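May, way past midnight

I should be asleep but my head is still full of cups. We spent the whole evening in the club room getting the sim to behave, and I ate an entire bag of pretzels for dinner (sorry, Mom). The Indville meet is in 7 days and our arm still picks things up like it's wearing oven mitts!

Oriana wanted to start over with a new grip plan, and I wanted to keep the old one and just feed it more tries. We argued, then did it my way first. So we went back to the wrist view and the yellow-green cup on the wood table, the one I've been looking at for so long that I see it when I close my eyes.

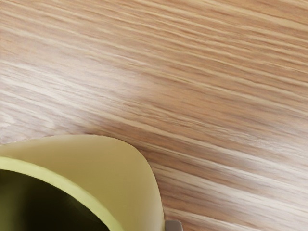 We ran 320 tries with the old plan and it got 55. Fifty-five! I wanted to crawl under the desk. Oriana was really nice about it, which kind of made it worse. Then she typed in her version, where the fingers come in slower and lower, and we left it going while we cleaned up the Rollitz parts bin, and I found my missing hex key in there.

Mr. Ekwueme came by at closing time and told us to write down every change, even the dumb ones. My notebook is a mess, so I'm copying it all out neatly tomorrow before class. Also I have to ask him if we can stay late again, and I still owe Oriana four dollars for the pretzels.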